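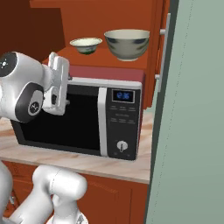
Mudora 전자레인지 문 열기 데이터: 접촉 오류 에피소드 모음

개요

이 저장소는 시뮬레이션 주방에서 로봇 팔로 전자레인지 문을 여는 작업의 데이터입니다. 전체는 621개 에피소드이고, 그중 28개에 접촉 오류가 있습니다. 오류가 있는 에피소드를 처음에는 삭제하려고 했지만, 같은 문제를 겪는 분들이 비교할 수 있도록 따로 폴더를 만들어 남겼습니다. 정상 에피소드만 필요하신 분은 아래의 "사용 방법"을 먼저 읽어 주십시오.

문서의 한국어가 어색한 곳이 있을 수 있습니다. 뜻이 분명하지 않은 문장은 이슈에 적어 주시면 고치겠습니다.

주방 환경

환경은 Skesville이라는 주방 한 종류입니다. 대리석 무늬 조리대 위에 전자레인지가 있고, 문은 검은 유리, 손잡이는 문 오른쪽의 긴 세로 막대입니다. 조작 패널은 손잡이의 오른쪽에 있습니다. 패널의 시계는 2:36에서 움직이지 않습니다. 텍스처에 그려진 숫자이므로 시간 정보로 사용하지 마십시오.

선반의 그릇 두 개는 작업과 관계가 없습니다. 물리 계산에는 들어가지만 목표 조건에는 들어가지 않습니다.

카메라 위치에 따라 앞쪽의 연두색 면이 화면 오른쪽을 크게 가립니다. 이 위치에서는 조리대의 오른쪽 끝이 보이지 않습니다. 학습할 때 이 영역을 잘라도 되지만, 우리는 자르지 않고 저장했습니다.

발견한 문제

증상은 다음과 같습니다. 그리퍼가 손잡이에 가까이 간 다음 손가락을 닫으면, 손가락 판이 손잡이 안으로 조금 들어갑니다. 다음 스텝에서 물리 엔진이 두 물체를 강하게 밀어내고, 문이 한 번에 끝까지 열립니다. 팔의 손목 관절은 반대 방향으로 튑니다.

성공 판정은 문 각도만 검사했습니다. 그래서 오류가 있는 에피소드도 모두 "성공"으로 기록되었습니다. 성공률 표만 보면 문제가 없는 것처럼 보였고, 우리는 10월에 영상을 한 개씩 재생하다가 처음 알았습니다.

시뮬레이션에서는 다치는 사람이 없지만, 이 데이터로 학습한 정책을 실제 로봇에 옮기면 위험할 수 있습니다. 정책이 손잡이를 강하게 누르는 동작을 좋은 동작으로 배울 가능성이 있기 때문입니다. 오류 폴더의 데이터를 실제 로봇용 모방 학습에 사용하지 마십시오.

원인

원인은 두 가지가 겹친 것으로 판단합니다.

첫째, 손잡이의 충돌 메시가 화면에 그려지는 메시보다 얇았습니다. 화면에서는 손가락이 손잡이에 닿은 것으로 보이지만 물리 계산에서는 아직 닿지 않은 상태입니다. 제어기는 접촉이 없다고 생각하고 계속 닫는 명령을 보냅니다.

둘째, 그리퍼의 힘 제한이 설정 파일에서 빠져 있었습니다. 이전 환경인 Carnegie에서 설정을 복사할 때 항목 이름이 바뀐 것을 확인하지 못했습니다. 이름이 맞지 않는 항목은 경고 없이 무시되고, 기본값은 제한 없음입니다.

한 가지만 있을 때는 같은 증상을 다시 만들지 못했습니다. 메시만 얇고 힘 제한이 있으면 손가락이 손잡이 표면에서 멈춥니다. 힘 제한만 없고 메시가 맞으면 손가락이 미끄러지고, 문은 열리지 않은 채로 끝납니다.

수정한 내용

- 손잡이의 충돌 메시를 그려지는 메시와 같은 크기로 다시 만들었습니다.
- 힘 제한 항목의 이름을 고쳤습니다.
- 설정 파일에 모르는 항목이 있으면 실행을 멈추게 했습니다.
- 성공 판정에 문의 각속도 검사를 추가했습니다. 문이 너무 빠르게 열리면 성공이 아니라 "검토 필요"로 기록합니다.
- 관절 속도가 한계를 넘으면 그 스텝에서 에피소드를 끝냅니다.

수정 후에 오류 에피소드와 같은 초기 상태로 각각 3회 다시 실행했습니다. 같은 증상은 나오지 않았습니다. 다만 초기 상태를 바꾸어서 시험한 것은 아니므로 문제가 완전히 없어졌다고 말할 수는 없습니다.

폴더 구성

normal: 정상 에피소드
contact_fault: 접촉 오류가 있는 에피소드
rerun: 수정 후 다시 실행한 에피소드. 전체 에피소드 수에 포함하지 않습니다.
config_old: 오류가 있는 설정 파일. 재현할 때만 사용하십시오.
config_fixed: 수정한 설정 파일

한 에피소드의 길이는 최대 200스텝입니다. 오류 에피소드는 문이 튀는 순간 목표 조건이 만족되어 일찍 끝나는 경우가 많습니다. 길이가 짧은 것만으로 오류를 고르면 안 됩니다. 정상 에피소드에도 짧은 것이 있습니다.

각 에피소드의 항목

rgb: 컬러 영상
joint_pos, joint_vel: 팔의 관절 위치와 속도
gripper_cmd: 그리퍼 명령
gripper_force: 손가락에 걸리는 힘
door_angle: 문 각도
contact_depth: 손가락과 손잡이가 겹친 깊이
label: 정상, 접촉 오류, 검토 필요 중 하나

contact_depth는 나중에 계산해서 추가한 값입니다. 저장된 관절 위치를 다시 재생하고, 새 충돌 메시로 겹친 깊이를 구했습니다. 원래 실행 때의 값과 조금 다를 수 있습니다.

사용 방법

1. 정상 데이터만 사용할 때는 normal 폴더만 읽으십시오. 상위 폴더를 통째로 읽으면 오류 데이터가 섞입니다.
2. 오류 탐지 모델을 만들 때는 normal과 contact_fault를 함께 읽고, label을 정답으로 사용하십시오. 두 종류의 수가 크게 다르므로 평가할 때 정확도만 보지 마십시오.
3. 오류를 재현하려면 config_old를 지정하고 에피소드의 시드를 그대로 입력하십시오. 물리 엔진의 버전이 다르면 문이 튀는 시점이 달라집니다.
4. 재현 실행에는 실제 로봇과 연결된 컴퓨터를 사용하지 마십시오. 명령이 실제 제어기로 나갈 수 있는 환경에서는 config_old를 열지 않는 것이 안전합니다.

알려진 한계

라벨은 사람이 영상을 보고 붙였습니다. 접촉 깊이가 작고 문이 보통 속도로 열린 에피소드는 정상으로 분류했는데, 그중 일부는 판단이 어려웠습니다. 그리퍼가 손잡이를 가리는 구간에서는 영상만으로 접촉을 확인하기가 어렵기 때문에 gripper_force를 같이 보는 것을 권합니다.

전자레인지 외의 문은 확인하지 않았습니다. 아래쪽 수납장과 손잡이가 달린 위쪽 수납장도 같은 방법으로 메시를 만들었으므로 비슷한 오류가 있을 수 있습니다. 이 부분을 시험하신 분은 결과를 알려 주시면 감사하겠습니다.

이전 버전을 받으신 분께

처음 배포한 압축 파일에는 contact_fault 폴더가 없고, 오류 에피소드가 normal 안에 들어 있습니다. 이미 학습에 사용하셨다면 fault_list.txt에 있는 번호를 제외하고 다시 학습하시기를 부탁드립니다. 에피소드 번호는 바꾸지 않았습니다.

라이선스와 문의

데이터와 설정 파일은 연구 목적으로 자유롭게 사용할 수 있습니다. 다시 배포할 때는 이 문서를 함께 넣어 주십시오. 관리는 Cundusico 시뮬레이션 팀이 합니다. 질문은 이슈로 남겨 주시고, 오류를 신고하실 때는 시드, 물리 엔진 버전, 사용한 설정 파일의 이름을 같이 적어 주십시오.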